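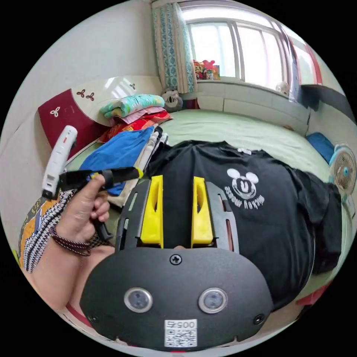
Hullero hand gripper, long-term review: setup, cleaning, and one repair

I have used the Hullero from Voltthorpe since March, mostly for cloth. T-shirts, towels and bedsheets are hard for a gripper, so I think it is a fair test. Before this I had an older model from a different maker, and I will compare a little.

The price was 515 euros from Hájek, the parts shop in Bavska. The spare finger set was 95 more. I recommend to buy it in the same order, the shipping is slow.

Setup

The manual is short but correct. You charge the unit, you scan the QR code on the back label, and the software asks you to confirm the number printed above it. My label says 0057, and the software had it as 57 without the zeros. It refused to pair until I typed all four digits by hand. This took me one evening to find.

Then comes the finger calibration. You close the fingers completely, hold for five seconds, open completely, hold again. Do this slowly. If you let the fingers jump open, the zero point is wrong and the unit thinks it is holding something when it is empty. I now calibrate every morning and also after each change of fingers.

In the hand the balance is good. It is heavier at the front than my old one, but after some days I stopped to notice.

Looking after it

Cloth makes lint, and lint goes into the rails. The yellow fingers sit between dark gray rails, one on each side, and the fibers collect exactly where the finger meets the rail. A soft toothbrush is enough, used dry. I tried oil one time and it was a mistake - the lint became a paste and I had to wash everything with alcohol.

The two lenses on the rear panel need only a microfiber cloth. The silver rims around them keep a little dust in the corner, so I turn the cloth around a wooden toothpick to reach it.

The repair

After 2456 open-and-close cycles (the software keeps the number) the left finger started to come back late. Voltthorpe promises 4000 cycles for the return spring, so I was not happy. They sent a new spring free of charge, with a one-page drawing.

The rear panel comes off with three screws: one Phillips centered above the lenses, and two smaller ones near the lower corners. Please keep them separate. The small ones will go into the upper hole and hold nothing. Under the panel there is a flat cable which is shorter than I would like, so lay the unit on its face and lift the panel only a finger's width. The old spring I pulled out with tweezers. The new one needs a quarter turn before it clicks, and the drawing does not show this.

Closing the panel again was the difficult part. The cable wants to sit under the edge, and if you tighten now you will cut it. I did it on the third try. Total time was a bit more than one hour.

My opinion

I am satisfied, with some reserve. Grip on thin cotton is very good, better than my old gripper, and a shirt laid flat can be picked at the hem without making a big wrinkle. On thick blankets it slips. The spring should have lasted longer, but the support answered in two days and was polite. I give four stars from five.

Comments (3)

pinchpoint: Same problem with the leading zeros here. Update to the latest software, it accepts the short number now.

marta_k: Did you need to calibrate again after the spring?
 
Reply from author: Yes, two times. The first result was strange, the second was fine.

Contact | © 2022 | Back to top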